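Community > Clubs & Classes

Student team takes on paper folding with hand-held grippers

By Delali Alhassan
Posted Saturday, 4:10 pm

A student robotics club is spending its winter break teaching a robot to handle folded and crumpled things, and most of the work so far has been done by hand.

The Stavalora club meets in an upstairs office at Erkero on Saturday afternoons. Members work with hand-held grippers, picking up small objects and setting them down again while a camera on each tool records the movement. The recordings will be used to train an arm the club hopes to enter in the Gresia student challenge in July.
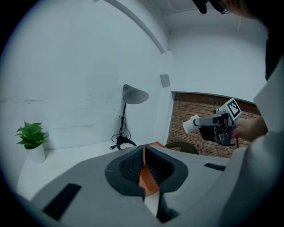

An orange folded piece held upright in the fingers of one gripper, with a second gripper in use behind it.

Club leader Mawuli Opoku said the group settled on awkward shapes after last year's entry, which could sort blocks but failed on anything that bent.

"We had a good arm and not much to teach it with," he said. "This year we want 2000 clean recordings before we touch the arm at all."

Each member has been asked to bring in 100 recordings by the end of the break. A recording is thrown out if the object is dropped or if the marker on the other gripper is lost from view for too long. Seidu Boateng, a second-year student, said her first afternoon produced 25 that could be kept.

"You squeeze too hard at the start," she said. "Then you learn to slow down." 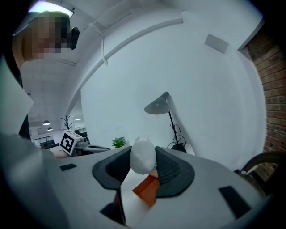

A crumpled white object between the gripper fingers, above an orange block.

The club paid for its newest set of finger pads with a $200 grant from the Amegashie fund. Tetteh Sowah, who looks after the equipment, said the pads wear quickly and a second set is on order.

Sessions are open to high school and college students. No programming experience is needed, and new members are paired with someone for their first afternoon.

Last updated Saturday, 5:35 pm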